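Open day at Rundside — a thread

1/ I spent 2021-03-02 at the Rundside open day. They do kitchen cleaning with robot arms, or are trying to. I said I'd write it up for the people who couldn't get a place, so I'm doing it in short posts. My notes are a little out of order.

2/ Getting there: take the Plukberg bus to the last stop and walk back along the canal. The sign is on the side of the building and the door is at the rear. I went past it 2 times.

3/ Visitors went in small groups, masks on, with a gap between groups while they aired the hall. Mine was led by Sabine Nolte, who runs the test side. She started with the list of things that don't work yet, and it was a long list.

4/ The hall is split into bays, and each bay is a piece of a kitchen. Sink in one, stove in another, plain counter in a third. Same arm design in all of them. You stand behind a line on the floor and watch the arm, or you watch the monitor that shows the view from its wrist.

5/ I picked the counter bay. The task is one most of us do without thinking: find the crumbs, get them off the surface, stop. Sabine says it has taken more of their time than the sink has.

6/ The trouble is the pattern. On a plain white counter a crumb is a dark dot and that's the end of it. On a marble pattern the software has to decide what is dirt and what is decoration. In February they had a run where the arm kept going back to the same blotch of beige and wiping it.

7/ View from the wrist on the marble-patterned counter, gripper open. The specks are tiny. I found the ones out on the counter quickly enough, and needed longer for the orange-brown one back where the surface meets the wall.
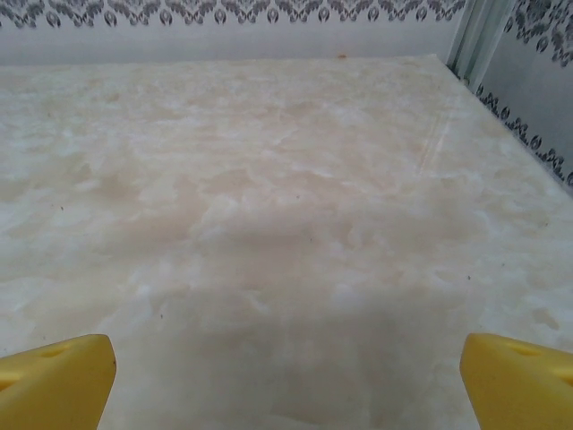
8/ Look at the right side too. There's a faint light line running diagonally, and our group couldn't agree on whether it was a scratch or part of the pattern. A man next to me said scratch. I said pattern. Sabine said the robot only needs to know that it can't be wiped off, and moved on.

9/ Then there's shadow. The gray patch between the yellow fingers makes the beige look duller, and a dull patch can read as a stain. Their current fix is to look at the same spot from more than one angle before deciding. It costs time, and you notice it when you're standing there.

10/ Numbers, for those who asked. They have 2000 practice runs recorded for the counter task. 200 of those are kept aside for checking and never used for training. The score on the board by the bay was 67 percent of specks found. Sabine didn't dress it up. She said the last version was worse.

11/ Noreen Pirzada gave the talk on gripping. Her main point was that picking up one crumb with two blunt fingers is a bad plan, so the arm fetches a cloth and wipes toward the front edge. Most of her talk was about cloths. Thick ones hold their shape but drag. Thin ones fold under.

12/ Someone asked her about wall patterns, given how busy some kitchens are. Her answer was that the walls matter less than you'd expect for wiping, but a lot for finding the back edge of the counter. If the arm gets that edge wrong it either leaves a strip or bumps the wall.

13/ I asked about safety. The arms run slowly with visitors in the hall and stop if anyone steps over the line. A kid from another group tested that. The arm stopped, a person in a gray vest came over, had a look, and pressed restart.

14/ Who is paying for it: Ondstead, who manage rental apartments, and a smaller outfit called Krishnan that makes the cloth holders. Ondstead want something for cleaning between tenants, with the apartment empty. No one there was talking about a robot in your own kitchen while you cook.

15/ Price: I asked and didn't get one. They said it was too early, and when I asked again at the coffee table I got the same answer.

16/ Practical stuff if you go next time. Book the first slot — the bays get crowded later and you lose sight of the monitors. Bring a layer, the hall is cold. Coffee is free, food isn't. The restroom is up a flight of stairs, but they'll let you use the office one on the ground floor if you ask.

17/ Still to come: my notes from the sink bay, which I only saw the end of. I've written to Noreen for her slides and will add the link under this post if she says yes.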